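**Clandell handheld gripper kit, worth it for cloth folding demos?**

posted Aug 13, 2021 by nernano_fan

Looking at the Clandell pair kit (two grippers, handles, the charging dock) for collecting folding demos. Mostly shirts, towels, some pants. We have the trial set until October and then its pay or send back.

So far so good on thick stuff. Thin cotton slips when I pull it tight, and I end up regrabbing a lot. Also my wrist is done after 15 minutes. Not sure if that's the kit or me. The other option is the Wallin set, which costs more and only comes with a one year contract.

What I do now is one gripper per hand, pinch at the fold, pinch the far corner with the other, then lift. Working on a cushion, not a table.
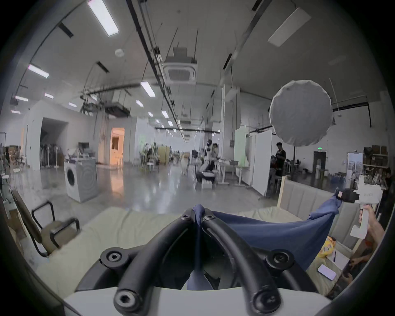
**tapeandzipties**

Had the same slipping on the Clandell and it was mostly finger pads. The stock rubber gets shiny. Wipe with alcohol before every session, let it dry, rough it up with fine sandpaper if that doesn't help. Replacement pads come in a bag of 9, which is a weird number when each gripper takes two, but whatever. They last us a couple months.

Check the bolts on the fingers too. Ours worked loose and the tips stopped meeting square, so thin fabric slid right out the side. Snug, don't crank.

Wrist thing is real. Shorter sessions, swap people. There's a longer handle you can order but I haven't tried it, so can't say.

About the soft surface: fine for grabbing, since the tips can push in a little and get under the edge. Bad for flattening. We do the pickup on something soft and the final fold on a table. If your policy is going to run on a table though, record at least half your demos on one, otherwise you're training for the wrong thing.

I'd keep it. Support is slow but they do answer.

**bimeck_user_04**

get the Bimeck instead. lighter

**foldlab**

Used Clandell and Wallin both. Wallin grips thin cloth better out of the box, no question, but the contract killed it for us. You pay for the months you don't record.

Before you decide, ask Clandell whether the trial units get swapped for new ones when you buy. Ours didn't, we kept the worn trial pair and had to argue to get fresh pads thrown in. Get it in writing.

Also log every regrab. We didn't at first and had to go back thru all the clips by hand to tag them. Took forever.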